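Handheld rig notes, whiteboard task, continued

Finally got a full block of time with the hand tool again, so I'm writing this down while my wrist still hurts. The plan from the end of May was simple enough on paper: show the arm how to take a magnet off the whiteboard and put it back somewhere else, first by hand with the gripper tool, then the same thing by remote control from the desk, and see which set of demos the policy likes better. Aba Mensah has money (well, a coffee) on remote control. I'm on team hand tool and I don't mind saying so!

Before anything else, the calibration. I ran it twice. The first time the pose track drifted whenever I turned toward the glass side of the room, and I lost a good chunk of the morning blaming the new Tanner build before I noticed I'd left the old offsets file in the config folder. Swapped it, ran it again, fine. If you pick this up after me, look in that folder FIRST. The file you want ends in 2120. The other one should be deleted but I'm scared to delete things on the Girko machine without asking Reto.

Then some walking around with the tool before touching the board at all. Reto Fuchs wants approach moves from all over the room, including the silly ones where you come in low and tilted, so that the policy doesn't fall to pieces the moment it starts from somewhere odd. My first instinct is always to march straight up to the board like a person would, and those demos all look the same. So now I start each one by pointing the tool somewhere useless and only then bring it round.

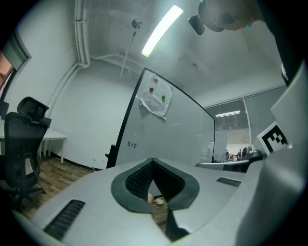 Stukton, 2 July 2022

Okay, the demos proper. The paper on the board has three magnets holding it, orange, red and green, and I went for the orange one at the top to begin with. Bad choice for my shoulder, good choice for the data — the reach is long and you have to commit to it. Red and green are easier on the body but closer to the crumpled part of the sheet, and I kept catching paper between the fingers. I threw those takes out at first, then changed my mind and kept them under a separate tag. Catching paper is a thing the arm will do too, and I'd like at least a few examples of a person backing out of it calmly.

What I keep relearning is to slow down at the contact. By hand you don't feel how fast you're going, you just pluck the thing, and on playback the whole grasp is over in a blink. Remote control has the opposite trouble. Aba did her share from the desk and her approaches are lovely and smooth, then she hovers forever before closing because she can't feel the board. We trimmed some of the hovering, but not all of it. I'd like to see what Vino makes of the untrimmed ones before we get clever.

Target is 200 good takes per method. We are nowhere near that with remote control and my half is patchy, heavy on orange, light on green.

Small stuff:

Grip tape on the handle is peeling again. I pressed it down and it came right back up.

Say the take label out loud BEFORE you move. I mumbled mine over the start of several takes and now I get to listen to all of them again, lucky me.

Aba wants the remote control gain down a notch near the board. I'm for it, but let's finish this batch on the old setting so the takes match.

Next session I start with green, and I'm bringing the wrist brace.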